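Subject: Re: [gripper-users] left finger stops closing partway

Hi all,

Thanks to everybody who wrote back so kindly. I've had the cover off twice now and wanted to share what I found before I forget it all. The left finger still sticks partway when I'm working over bedding, and the log shows the same fault 321 every time – even after a full restart. On a bare tabletop it behaves beautifully, bless it!

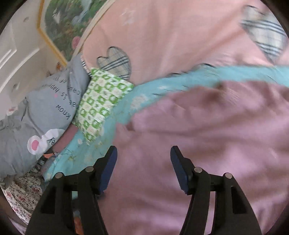
Noeline Faulkner wrote:
> We had 321 all through March at Fenholm, and for us it was lint
> packed in behind the slide. Soft blankets shed far more than you'd
> think. Please don't squeeze past the stop, as that's how we
> stripped a gear.

Well, Noeline, I'm afraid I did squeeze past it, more than once, so I'll be checking the gear tonight with a good lamp and a cup of tea. Does anyone know if the Vandau slide comes apart without losing the spring?

Warmly,
Jovita Villaseñor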